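Part 3: Putting in the filter cartridge and flushing it

Okay, the bracket's up and the hoses are on (if they aren't, go back to Part 2, I'll wait). This is my favorite bit of the whole Suminlow setup, mostly because it's the last time you have to lie on your back under the cabinet.

You'll need the cartridge, the little gray O-ring from the parts bag, an old towel and a bowl. No wrench! Please don't use a wrench on the housing. Jean Nisbet, who answers our support mail, has seen more cracked housings than she'd like, and every one had tooth marks on it.

1. Shut the cold water valve under the sink, then open the faucet to let the pressure out. Leave the faucet open for now.

2. Put the towel down and the bowl on top of it, right under the filter head.

3. Peel the wrap off the cartridge. Hold it by the outside and keep your fingers off the open end.

4. Wet the O-ring and press it into the groove. It should sit flat all the way around. If it keeps popping up, it's probably twisted, so take it out and start over.

5. Push the cartridge up into the head and turn it to the right until it clicks. Hand tight is plenty.

CAUTION: Cold line only. Hot water ruins the cartridge, and the warranty won't cover a new one.

Now open the valve slowly, a quarter turn at first. The faucet will spit and cough while the air works its way out, and it can be pretty loud. Once it settles down, open the valve the rest of the way.
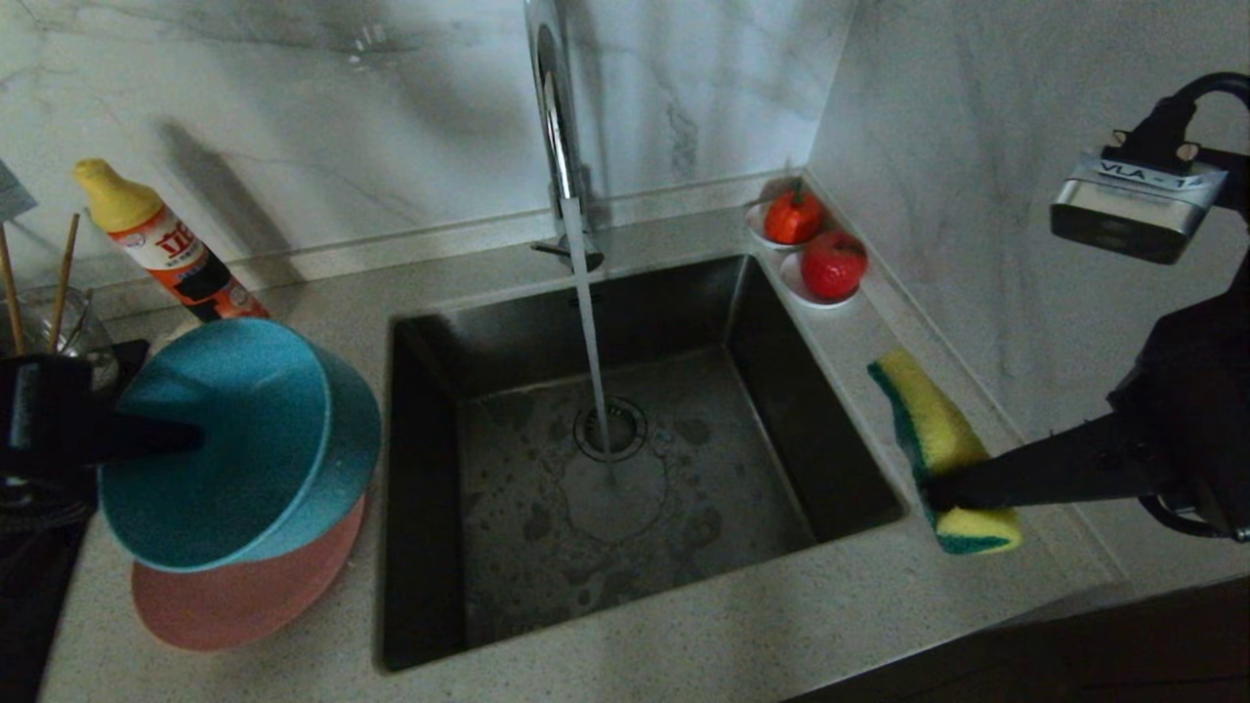
Let the cold water run for 5 minutes. You may get gray water to begin with, which is just loose carbon dust, and it's fine to send it down the drain. Turn the faucet off, wait 3 minutes, and run it again until it's clear. I use the break to feel along the fittings with a dry paper towel (it shows a drip way sooner than your eyes will).

NOTE: If the flow stays weak after the flush, check the hose behind the bracket for a kink. I've done this on my own kitchen, twice.

Resetting the counter

Hold the button on the head for 3 seconds until the light blinks green. The counter starts over at 3,000 liters, and the light goes amber when it's time to order a new cartridge. Skipped the reset? You can do it later, but the light will come on too early.

Next up is Part 4, hooking up the fridge line. If you don't have one, skip ahead to Part 5, Cleaning and storage.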